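February 15, 2022
Demo notes, Clastgate visit (Bruvport lot came along too)

Writing this up before I forget, tidy later. Two groups, 36 on the sign-in sheet, split at the door. First group got the talk first and the table second, other group the opposite. Second way round is much better. People who have seen a pen picked up ask decent questions in the talk. People who get the talk first just want to know when it finishes.

Order on the day ended up as:
- coats, bags, welcome
- hand-held grippers at the white desk, pen and notebook job
- Tredach slides
- Laing playback on the big screen
- questions, tea

Slides overran both times. Cut the history bit. All of it.

Desk session

Grippers charged overnight, both fine at start. Left one needed its clock setting again after the restart, same as last month, still not in the checklist. ADD IT.

Desk had been cleared down to almost nothing, which is how I want it from now on. Last time there was a mug and three sets of keys and half the questions were about the mug.

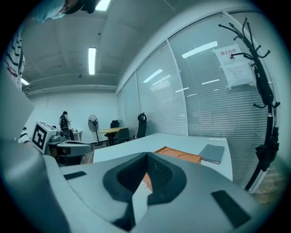

Asked for slow movements and pauses between each pick, so that the people at the back could follow. Worked for the first few goes, then the pace crept up as it always does. Need someone calling it out loud. A plain "stop, open, move, close" would do, it's what we say in training anyway.

Talking while doing it is hard. Tried it myself at the end with the second group and dropped the pen twice while explaining what a take is. Split the two jobs next time, one on the grippers, one talking.

Things people wanted to know, as near as I can remember:

How heavy is it. Should have the number ready. Said "you stop noticing after a bit", got a look.

Why two hands. Showed the notebook, one side steadies and the other opens. That went down well, do that first.

What are the black and white squares. Position, mostly. Kept it to one sentence and moved on. Someone from Clastgate wanted the long version, took it to tea.

Does the hand get tired. Yes. We swap every 20 minutes and the log shows it when we don't, the picks get sloppy and we throw more away.

Could it learn with rubbish takes in. Good question, gave a poor answer. Look up what we said in the October report.

Letting visitors try

Four or five had a go in each group. Everybody squeezes far too hard to begin with. Then they reach with the whole shoulder instead of letting the wrist turn. Settles by the third try or so. Best one of the day was a woman from the Bruvport side who does fine soldering, got the pen cleanly first go and then did it again left-handed to annoy her colleagues.

Do NOT save visitor takes to the Tredach folder. Three went in by mistake before I noticed. Moved to scratch, session number 2112, please delete once somebody has checked there's nothing of ours in with them. Count for the Tredach set should read 402 again afterwards. If it doesn't, come and find me.

Wrist cable: a loose loop on the right-hand side kept catching on sleeves. Velcro tie at the cuff would sort it. Have some in the bottom drawer I think.

Sideways view was no good for the ones standing by the door, all they get is elbows. Move the desk out a bit further and stand people on the long side. Or let them come round in fives. The pen is a small thing to watch from more than a couple of metres and I'd underestimated that completley.

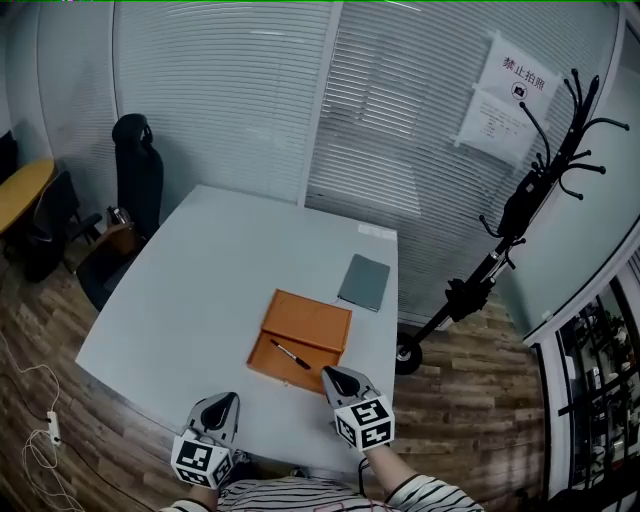
Laing playback

Ran from the laptop, not the server, good decision given the network. Pen pick replayed at half speed next to the take it came from. This got the best reaction of the day by a long way, people went quiet and then all talked at once.

Second clip (notebook) has a wobble in the left hand around the middle that I'd never spotted until it was two metres wide on a wall. Check whether it's the take or the playback. Might be the clock thing again, which would be anoying.

Sound on the laptop came on at full blast, mute it beforehand.

Left over / to do

- clock reset into the start-up checklist, left gripper
- weight of one gripper, written on the lid of its case
- velcro
- separate login for visitors so takes can't land in the wrong place
- slides down to half, Laing clip moved up to before them
- send Clastgate the two clips, they asked for the half-speed ones, check we're allowed first
- Bruvport want to come back with a smaller group and bring their own objects. Said yes in principle. Nothing wet, nothing glass
- more biscuits

Clip wobble first, then the login. Rest can wait till the room's booked again.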